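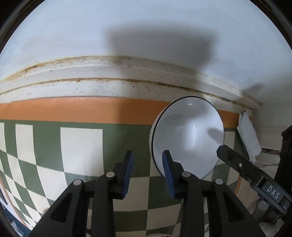 Home > Guides > Kitchen Scale > Set-up > Care

Section 4. First weighing with a bowl

Please read this section before you put any food on the Pritaton kitchen scale. It takes only a few minutes, and the scale will give better numbers afterwards. If you did not put in the batteries yet, go back to Section 3.

4.1 Choose the place

1. Put the scale on a hard and flat surface. A tablecloth or a soft mat is not suitable.
2. Keep it away from the stove and from an open window. Moving air can change the number on the display.
3. Press each corner of the scale lightly with one finger. If the scale rocks, turn the small foot under that corner until it stands firm.

Note: When you move the scale to another table, do step 3 again.

4.2 Set the zero

1. Leave the plate of the scale empty.
2. Press ON and wait until the display shows 0.
3. Place your bowl in the middle of the plate. Do not drop it.
4. Wait until the number stops changing, then press ZERO. The display shows 0 again, and the weight of the bowl is now taken away.
5. Add the food slowly.

A bowl with a flat bottom is best. Very wide bowls can hide the display — in this case press HOLD, take the bowl away, and read the number after.

Caution: The limit is 2798 grams, and the bowl is counted in this limit also after you press ZERO. If your bowl weighs 900 grams, you should not add more than 1898 grams of food. When the display shows "E", remove the load immediately.

4.3 Weigh several foods in one bowl

1. Add the first food and read the number.
2. Press ZERO.
3. Add the next food and read again.
4. Repeat for every food in your recipe.

To see the total, keep ZERO pressed until the display blinks two times. The total stays in the memory until the scale turns off. It turns off by itself after 16 minutes without use, so please write down the numbers if you have a long recipe.

4.4 If the number is not stable

— The bowl touches the wall or another object. Move the scale forward.
— The bottom of the bowl is wet. Dry it and the plate too.
— The batteries are weak. Change both at the same time.
— The scale came from a cold room. Let it stand for one hour before use.

If the number still moves, do the calibration in Section 6.

4.5 Cleaning after use

Turn off the scale and wipe the plate with a damp cloth. Do not hold the scale under running water and do not put it in the dishwasher. Flour around the buttons can be removed with a dry brush.

Caution: Do not store other things on top of the scale. A constant load can damage the sensor.

Text of this section: Shanti Kaushik. Last changed August 25, 2021.

Shares 16 | Comments 2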